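Notes pour l'exposé : reconversion de l'ancien dépôt Chauke
Intervenant : Nuwan Khondokar, atelier Lernstead

1. Ouverture

Dire bonjour, remercier la mairie de quartier. Parler lentement. Préciser tout de suite que le permis n'est pas encore déposé et que le plan montré ce soir peut donc changer.

Rappeler le programme : 119 logements, une crèche, des ateliers en rez-de-chaussée le long de la rue, 2 cours plantées. Le bâtiment d'angle monte à six étages, les autres restent à quatre. Ne pas entrer ici dans la question du parking, elle vient au point 3.

Expliquer le mot « intermédiaire » pour les loyers, car à la dernière réunion plusieurs personnes l'ont compris autrement que nous. 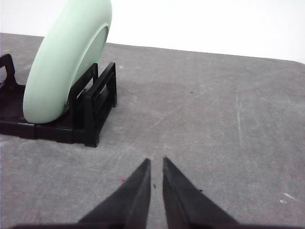
2. Les logements partagés

18 des logements sont groupés autour d'une cuisine commune. L'idée vient de l'opération Fimis, que nous avons visitée en mai. Là-bas, les habitants nous ont dit que la cuisine était trop petite et mal ventilée. Nous avons donc agrandi la pièce et nous l'avons placée côté cour, avec des fenêtres sur deux façades.

Si on demande qui paie les charges de la cuisine : elles sont réparties entre les ménages du groupe, pas sur l'immeuble entier. Le bailleur doit encore confirmer ce point par écrit. Ne rien promettre.

Faire une pause, boire de l'eau.

3. Stationnement et chantier

C'est la partie difficile. Le parking est en sous-sol, sur un seul niveau, avec entrée par la rue du nord. Les riverains préfèrent l'entrée par l'avenue, mais la pente y est trop forte pour la rampe. Montrer la coupe et laisser le temps de la lire.

Le chantier se fera en 3 phases. La démolition de la halle vient en premier, le mur de brique côté école est conservé. Le bureau Fatent suit le bruit et la poussière ; ses relevés seront affichés sur la palissade. 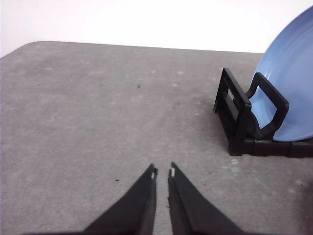
Plan de travail gris, mur blanc.

4. Questions

Prendre les questions par groupes et noter les noms. Pour les hauteurs et l'ombre sur les jardins voisins, renvoyer à l'étude d'ensoleillement, consultable à l'accueil jusqu'à 18 heures.

Dernière chose à dire avant de rendre le micro : les remarques écrites sont acceptées aussi après la réunion, dans le cahier posé près de la sortie.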